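Flundisus Housing Association
A thread for residents on the shared laundry rooms, and the changes that take effect in August. (1/13)

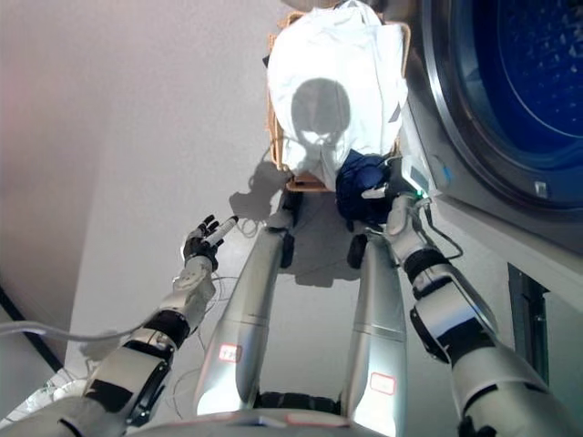

The Association manages shared laundry rooms in four of its buildings: Vivico House, Oden Court, and the north and south blocks at Csizmadia Gardens. The present rules were written when most residents booked on a paper sheet beside the door. They have been revised following the spring consultation. (2/13)

We received 107 written responses. The most common subject was booking, followed by noise in the evening and the cost of drying. A full summary has been posted to every household and is also held at the Oden Court office. (3/13)

Booking. From August each household may hold two bookings at a time. A booking lasts two hours and covers one washing machine and one dryer. Residents who do not arrive within 30 minutes of the start will lose the booking, and the machine may be used by anyone present. (4/13)

Several residents asked for a longer period of grace. We considered this with some care. At Vivico House, where demand is highest, a longer period would leave machines standing idle on most evenings, and we have kept to half an hour at all four buildings. (5/13)

Hours. The rooms will open at 7 am and close at 9.30 pm. The last wash should begin no later than 8 pm. Residents living directly over the room at Csizmadia Gardens south asked for an earlier close — we have agreed to 9 pm in that block for a trial period, and will write to the block again before any permanent change is made. (6/13)

Charges. The price of a wash is unchanged. Drying will be charged by time and no longer by load, so that a short cycle for a few shirts costs less than a full load of towels. Prepaid cards will continue to work and existing credit will carry over. Cards may be topped up at the office or by telephone. (7/13)

Temperature. We ask residents to wash at 40 degrees or below where the care label allows. Hotter washes remain available for bedding, for nappies and for households where someone is unwell. No one will be asked to explain their choice of programme. (8/13)

Items left behind. Washing found in a machine after a booking has ended may be moved to the shelf by the next user, who is asked to handle it with care. Anything still on the shelf after seven days will be taken to the office and kept for a further month. The Association cannot accept liability for items left unattended. (9/13)

Detergent. Please do not pour powder directly into the drum at Oden Court. The drawers there were repaired in the spring and should be used as normal. Dyeing of clothes is not permitted in any of the machines, and this includes products sold for use in a domestic washing machine. (10/13)

Repairs. Faults should be reported to Telmo Herrero in Building Services, giving the number on the front of the machine and the code on the display, if there is one. Residents should not attempt to force a locked door. Most locks release a few minutes after the power returns. (11/13)

Access. Chutima Phromma, Resident Services, can arrange a fixed weekly booking for anyone who has difficulty using the system because of age, illness or disability. Requests are treated in confidence. The rules are available in large print, and a translated copy can be provided on request. (12/13)

Comments on the trial hours should be sent in writing to Dezső Barta at the Oden Court office. Those received before the end of August will be put to the Board at its next meeting, together with the booking figures for each building. (13/13)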